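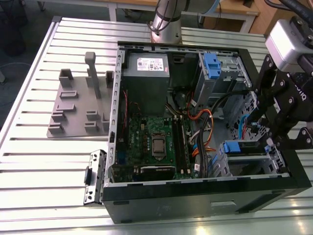 For immediate release
11th January

Canska Books to publish Itzel Sandoval's second novel, The Salt Ledger, in April

I've been running this little press long enough to know I'm supposed to write these in the third person, but I can't do it for this one. I'm too excited! Canska Books has signed Itzel Sandoval's The Salt Ledger, and it will be in stores this April.

The story takes place in Lakitz, a harbor town where two sisters inherit their father's account books and find a name in them that neither one knows. One sister wants to go looking. The other would much rather sell the house and get on the next boat out (I went back and forth on whose side I was on, and I still am). Itzel wrote the first draft in 40 days in a rented room over a bakery, then spent two years taking it apart again.

Chih-ming Shih, who translated her first book, read it early and sent me this: "I meant to read one chapter before dinner. I didn't have dinner. The scene on the ferry is the best thing she has written."

The jacket is by Tsai Studio, and it's a beauty – deep green, with the title set small like an entry in a ledger. Wastton Distribution is taking orders from bookstores now. 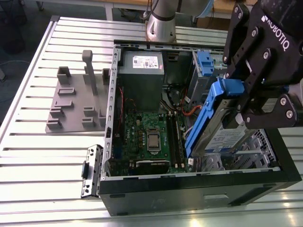

Do I need to read Itzel's first novel before this one?
The two books share a coastline and nothing else, so you can start with The Salt Ledger and go back to the first one later.

Advance copies are ready for reviewers, booksellers and librarians. Write to the Canska publicity desk with your mailing address, and tell me if you'd like the e-book instead. Itzel is also up for interviews and store events all through April.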